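Musard Library Trust: Call for Reading Panel Members

The Trust invites applications from adult readers to join the panel for the Tremden Prize for a First Biography. Two places are available.
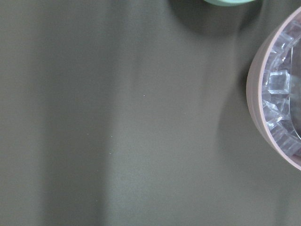
Duties

Panel members read 31 submitted titles and write a short report on each. Books are lent by the Trust and must be returned.
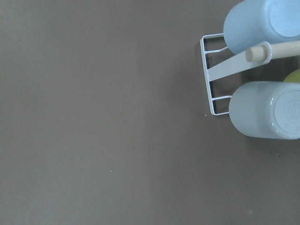 Who may apply

Applicants must live in the Lellbridge area and have no business connection with Bilgin Press, sponsor of the prize.
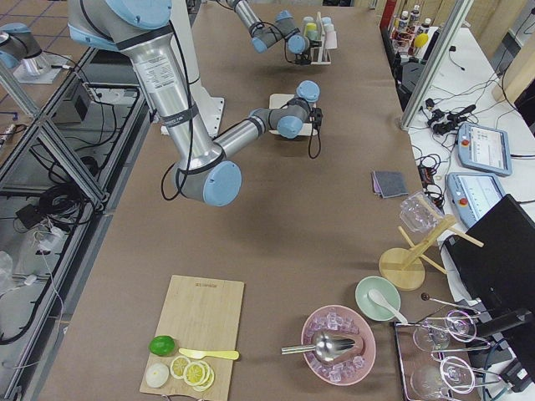
Reports are judged on clarity and fairness. Each applicant should submit a sample report on any published biography, together with one paragraph describing a working place to a reader who has never visited it. The long table covered in brown paper, with its two silver and light-blue arms, would be a suitable subject. 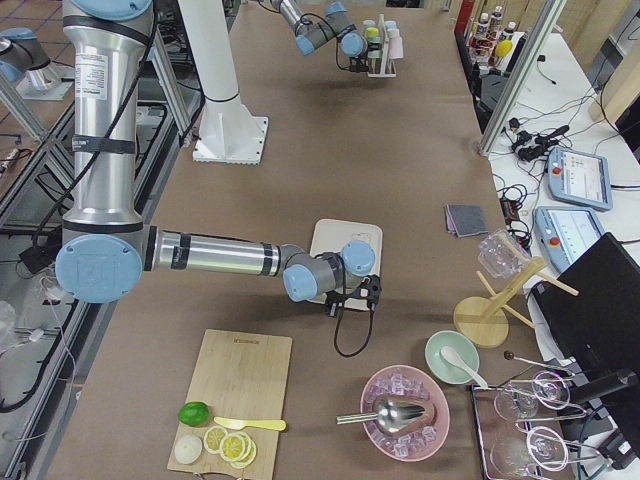

Applications should be sent to the Trust by 27th March, quoting reference 2243. Reading begins in April.

Comments

pageturner51: Are memoirs included?

Lellbridge Reader: Applied last year and enjoyed writing the sample. Will try again.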